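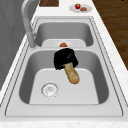 遥操作示教项目例会纪要

时间:2020年8月27日,星期四,下午
地点:Brallham 二楼小会议室,部分人员线上接入
主持及记录:Olumide Ugwu
参加:Brivel 示教组、Okska 仿真组、Danladi 训练组
缺席:Okska 渲染接口负责人(已请假,意见以邮件提交)

一、上次会议事项

1. 手柄死区参数已改,操作员反映慢速移动时手腕不再自己漂。此项关闭。
2. 示教文件命名仍有两种写法并存,训练组读取时要做两次匹配。Brivel 承诺本周内统一,旧文件由 Danladi 用脚本改名,原文件保留一份。
3. 手动拖动示教用的实体臂还在等备件,9月以前不安排拖动示教,全部用远程操作在仿真里录。

二、厨房水槽任务的录制情况

Brivel 汇报,双槽水槽场景目前共录得示教388条,其中200条已通过人工复查并交给训练组,其余仍在排队。复查中退回17条,退回原因多数是操作员在夹住物体之后停顿过久,少数是松开夹爪前手柄断连。

会上看了法棍这一任务的画面。夹爪夹着法棍,位于近侧水槽上方,面包斜着朝下,前端离槽底还有一段距离;远侧水槽里有一个橙红色的小圆形物体,像番茄,被夹爪挡住一部分。讨论集中在遮挡问题上。

Danladi 认为,从这个视角看,夹爪本体偏大,容易盖住后面的小物体,模型如果只用这一路图像,很难判断远侧槽里的东西。建议增加一路腕部视角。

Okska 表示增加视角在技术上没有困难,但每条示教的渲染时间会变长,存储也要重新估算。已录的示教保存了关节轨迹和物体状态,可以回放后补渲染,不必重录。

Brivel 提出,操作员在录制时看到的画面应与训练用的画面一致,否则操作员会依据模型看不到的信息做动作。经讨论,同意腕部视角同时开放给操作员,显示在主画面旁边的小窗里,默认打开。

三、法棍的抓取方式

操作员之间做法不统一。有人夹中段,有人夹靠近一端的位置。夹一端时面包下垂的角度大,移动中容易碰到水槽中间的隔条或水龙头。

训练组不要求只保留一种夹法,但希望同一操作员在同一批次内保持一致,并在备注栏写明夹取位置。备注用固定选项,不用自由文字。

关于是否允许面包碰到水槽边沿,意见如下:
轻微擦碰且不影响后续动作的,保留,加标记;
碰撞后物体在仿真中发生穿透或弹飞的,一律退回;
操作员自己发现碰撞并退回重夹的,保留完整过程,不剪掉中间部分。

最后一条 Okska 原先建议剪辑,Danladi 要求保留,理由是纠正动作对训练有用。会议按 Danladi 的意见执行。

四、操作流程调整

1. 每次开始录制前,操作员先把夹爪移回初始位姿,等界面提示变为就绪再按录制键。
2. 下降阶段改用低速档。进入水槽范围后不再切换速度档。
3. 松开夹爪后向上抬起,停稳,再结束录制。
4. 连续录制满一小时休息一次,休息时间由 Brivel 自行安排。
5. 手柄断连的,当条作废,不接着录。

五、初始摆放的随机化

Okska 说明,现在水槽外的物品每次位置变化很小,台面上放草莓的小盘几乎总在同一区域。训练组担心模型把这些物品当成定位依据。Okska 将扩大盘子和槽内物体的摆放范围,水槽和水龙头位置不变。改动先在一个批次上试用,由 Brivel 的操作员反馈是否出现够不到的情况。

渲染接口负责人的邮件意见:夹爪表面边缘在低分辨率下发虚,问是否影响训练。Danladi 答复暂时不处理,等腕部视角的结果出来再看。

六、未决事项

操作员人手。Brivel 目前只有2名操作员熟悉水槽任务,若9月同时开抽屉任务,录制进度会受影响。是否从 Brallham 借人,本次没有结论,由 Olumide Ugwu 会后联系。

七、待办

Brivel:统一文件命名;更新操作说明,加入夹取位置选项和碰撞处理规则;完成剩余示教的复查。
Okska:腕部视角补渲染,先做已通过复查的部分;提供新的存储估算;扩大摆放范围。
Danladi:旧文件改名;用单视角数据先训一版作对照;整理退回示教的失败类型,发给 Brivel 供操作员参考。
Olumide Ugwu:落实操作员人手,跟进实体臂备件到货时间。

下次例会定在9月,具体时间另行通知。对本纪要有更正意见的,请直接回复记录人。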